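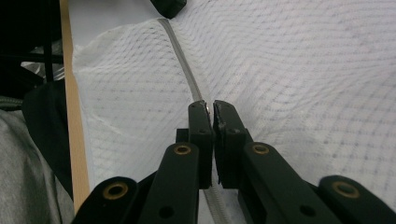

I would like to make the case for mending things that were never expensive in the first place. Everyone agrees you should resole good boots and reline a good coat. There are lovely magazines about it, with lovely photographs of darning. I'm all for that. But most of what goes wrong in my house is cheap: a pillow cover, a school bag, the mesh pocket on a tent, a pair of leggings with a split seam. And I have come round, with the zeal of somebody who learned to sew at forty-three, to thinking those are the very things we should be mending first.

I got here by way of a zip. It was on a laundry bag I'd had since university, a dreadful thing, and one evening in March the slider went all the way along and the teeth stayed open behind it. I had the bin lid up. Then I remembered that my neighbour Erzsébet Szabó had once fixed my daughter's anorak on the landing in the time it took me to find my keys, so I went and knocked.

She squeezed the slider with a pair of pliers, one side and then the other, very gently, and ran it up. Closed! Two minutes, and most of that was looking for the pliers. A slider is just a little metal channel that presses two rows of teeth together, and when it gets used for years the channel spreads. The teeth are usually fine. I had been throwing away zips (and whole bags, and at least one perfectly good pair of trousers) over a gap you could hardly see.

I was furious for a day and then I was delighted, and I've been delighted ever since.

The usual objection is money, and it's a fair one. If a new laundry bag costs less than a sandwich, why spend an evening on the old one? A woman at work put this to me quite sharply. Her view is that time is the thing she has least of, and that people who tell her to mend a cheap top are handing her another chore. I take that seriously. I have children and a job, and there are weeks when a missing button stays missing.

But look at what the sums leave out. Buying the replacement is a chore as well. You have to find it, choose between nineteen that look the same, wait in for it, flatten the box, and then discover that the pocket is on the wrong side. I once spent most of a lunch hour comparing pillow covers. Sewing up the old one took me less time than reading the reviews, and I did it with the radio on.

And cheap things are where you learn! I can't stress this enough. If you begin on your grandmother's tablecloth you'll be so frightened of it that your stitches will come out like barbed wire. Begin on something you were about to throw out and you can be as bad as you like. My first patch was a square of old shirt on the knee of some gardening trousers, put on with thread of entirely the wrong colour, and it puckered so much it looked like a small cauliflower. It's still there. I've dug a whole potato bed in it.

Then there's mesh, which deserves a paragraph because people are so scared of it. They see the holes and think there is nothing to sew into. What you do is lay a ribbon or a strip of plain cotton behind the tear and sew into that, catching the mesh as you go, with a finer needle than you think you need. Don't pull. If it's a zip tape coming away from net, tack it first with big loose stitches you'll take out later. I skipped the tacking on my first go and the whole thing crept sideways, so I ended up with a spare inch of fabric at the bottom and nowhere to put it.

I should say something about Cirkgate, because I've been going on about my own kitchen table and the best argument I know is over there. It's the old carpet shop by the canal, and one evening a month Imre Bakos opens it up for anyone with something broken. There are 7 sewing machines, all donated, all temperamental, and a biscuit tin of sliders sorted by size that I covet more than I should. Imre keeps a tally on the wall of everything that has gone home working. It stood at 477 when I was last in. I read down the list while I waited for a machine and I don't think there was a single heirloom on it. Lunch bags, umbrellas, a dog's coat, a bouncy castle (a bouncy castle! I want to know how they got it through the door), swimming goggles, somebody's slippers.

What I love is how pleased people are. A man carried out a mended wheelie case as if he'd won it. I don't believe he'd have looked like that at a till, and I say that as somebody who enjoys a till.

I do have one complaint, and it's for the people who make things. Please leave us some seam allowance. Please stop gluing what could be stitched. Put a proper stop at the bottom of the zip so the slider doesn't shoot off the end, and sell the slider separately for pennies. I'd happily pay a little more for a bag I could get back into, and from the queue at Cirkgate I suspect plenty of others would too.

Meanwhile, have a go at whatever is in the cupboard with its teeth open. Check the slider before you blame the zip. Small pliers, from the back end, a tiny squeeze on each side — less than you think — and try it after every squeeze. If it jams, you've gone too far, and you can ease it open again with a flat screwdriver. Mine has been eased open twice and is still going.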